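Print | E-mail
58 shares | 7 comments

Can a machine clear the table yet?

The head of testing at Dener has watched household machines for seven years and still washes up by hand. "I'd buy one tomorrow if it could put away my groceries," she told us. "It can't."

Her complaint is with the demos. Hemari's latest clip shows four dishes going into a rack. "Four dishes! Ask how many takes. Ask who set them out."

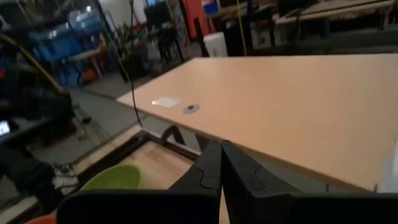 Small flat things worry her most. A coin or a card on a bare tabletop gives two stiff fingers very little to get under, she said, and homes are full of them. "My kid picks up a coin without looking."

What about shop floors? Slightly better, she allowed, as long as the parts come in the same way every time. "Move the bin and you're calling somebody."

Prirkorow has promised a home model by June. She laughed at that. "Which June?"

Related
Abdella delays its laundry folder again
3 kitchen gadgets we sent back
Who fixes the machine at the end of the shift?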